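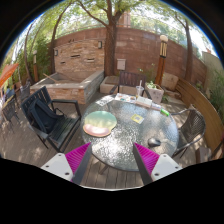 1/ Spent the morning on the power budget for Jurura, the small probe our group is studying for a trip past Saturn. Sunlight out there is too weak for panels of a sane size, so the baseline is a radioisotope generator. I ran the numbers outside, on the patio table with the pebbled glass top, mouse and gel wrist pad included.

2/ The Shemweta generator design starts at 200 watts electric. Fuel decay is the easy part: plutonium-238 has a half-life of just under 88 years. Thermocouple wear takes a bigger bite. Our model puts both into one curve.

3/ Radio transmitter: 55 watts while it is on. Heaters: 15 watts, always on. The flight computer is small next to either one.

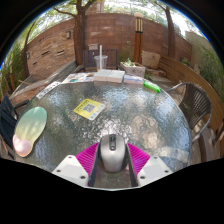
Mouse and wrist pad, patio table.

4/ Prevora (our thermal code) wants waste heat routed to the propellant tank. That would let us drop most of the electric heaters. The catch is launch, when the generator is inside the fairing and the heat has to be pumped out.

5/ The Stomico cooling loop handles that case on paper. Loop tubing is still an open item, and so is the valve that shuts it off after separation.

6/ Latest run has 487 nodes. Two of them won't converge, both at the tank bracket. Will post the curve once they do.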